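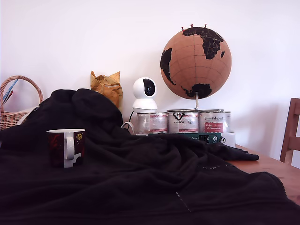
First cold evening of November and I've finally pulled the big black fleece blanket out of the closet, which of course means I've started thinking about washing it and then lost my nerve, because the last time I washed a fleece it came back feeling like an old towel and I grumbled about it for weeks.

So, dear friends with nice soft blankets, what do you do? Cold water? No dryer at all? I paid 80 for this one and I'd love it to see me through a few more winters (and a great many more cups of tea, let's be realistic!).

Also, the starry red mug is still my favorite. I know I own others. I don't care.

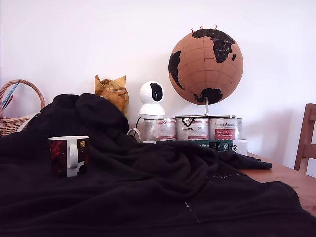 Mhairi Kinnear says cold wash, skip the softener, and hang it over a door overnight.

Thank you Mhairi! Door it is, and I'll report back once it's dry.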